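Wosby Automation Centre: September Open Day

Gallery

The Wosby Automation Centre opened its doors to members of the public, local employers and school groups in September. Visitors were received from 2 pm and were shown the work of the handling group, led by Ásdís Laxdal, in the rooms where it is normally carried out. The afternoon formed part of the Kurnevine programme, which supports research into the handling of everyday objects.

The demonstrations dealt with ordinary tasks at a meeting table: picking up a small item, holding it steady and setting it down on a mouse pad. Joon-young Seol spoke on the choice of ribbed fingers, which bend to follow a rounded surface — a matter of some interest to visitors from the packaging trade.

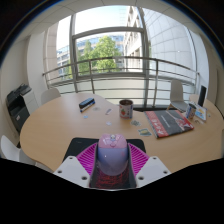

Questions then turned to training. Sorcha Imrie explained how movements made by hand with a gripper can be recorded and later used to teach a robot arm, and why the group prefers furnished rooms to a bare laboratory bench. Han-gyeol Ham answered enquiries about student placements, of which 8 are offered each year.

The Centre thanks Hakdale for its support of the event. Schools wishing to arrange a group visit should write to the Visits Office at Wosby.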